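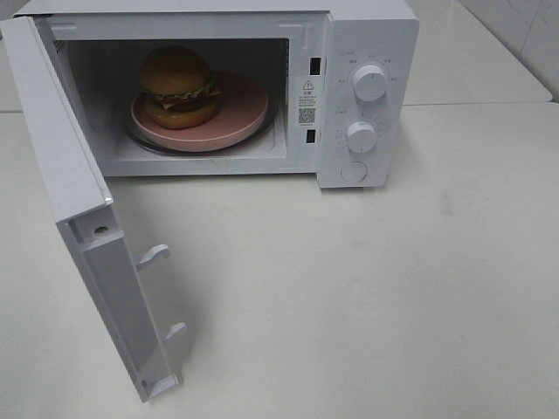
Figure 7.1 A microwave oven with its door open. On the turntable, a toy hamburger on a pink plate.

Chapter 7
Heating Food Again: What Happens to Water, Starch and Fat

In Chapter 6 we followed the food from the pot to the refrigerator. Now we take it out again. Reheating looks like the simplest work in a kitchen, and for this reason it gets little attention in most courses. But a large part of the meals served in canteens, hospitals and trains is cooked in one place and made hot in another. The central kitchen at Drondmont, which we will meet several times in this chapter, sends out 4000 portions on a working day, and almost all of them are heated a second time before they are eaten.

After this chapter you should be able to explain why bread becomes tough when it is heated too long, to choose a suitable method for a given dish, and to read a simple temperature record.

7.1 Two ways for heat to enter

In an ordinary oven, heat comes to the food from outside. The air and the walls warm the surface, and from the surface the heat moves slowly to the middle. The surface can become dry and brown while the centre is still cold.

In a microwave oven the energy is taken up mostly by water, in a layer which goes a few centimetres into the food. It is often said that such an oven cooks "from the inside out". This is not correct. The middle of a thick piece is still warmed by conduction from the layers around it, and this takes time. A standing time of 2 minutes after the oven has stopped lets the heat spread - many instructions on packets ask for it, and many readers of packets leave it out.

The field inside the oven is also not equal everywhere. Some places receive more energy than others, and the turntable moves the food through them. Food placed near the rim of the turntable travels through more of these places than food placed exactly in the middle.

7.2 Dishes made of layers

A sandwich with a warm filling is a difficult case, although it looks easy. Bread holds much air and little water. Meat holds more water and is dense. Cheese contains fat and melts early, and a leaf of lettuce loses its shape as soon as it is warmed. No single time suits all of them. For this reason the Paratness school kitchens heat the filling alone and put the bread and the leaves to it at the end.

The bread itself changes too. During storage its starch becomes firm, and we call the bread stale even when it has lost very little water. Gentle heating makes it soft again, but only for a short while. With too much heat the water leaves as steam, and when the bread cools it becomes hard and tough.

Before you read further

Take 300 g of boiled potatoes, cut them in pieces of equal size and divide them between two plates. On the first plate make a heap, on the second a ring with an empty centre. Heat each plate for the same time, one after the other, and measure the temperature in three places. Keep your results, as we will need them in Section 7.4.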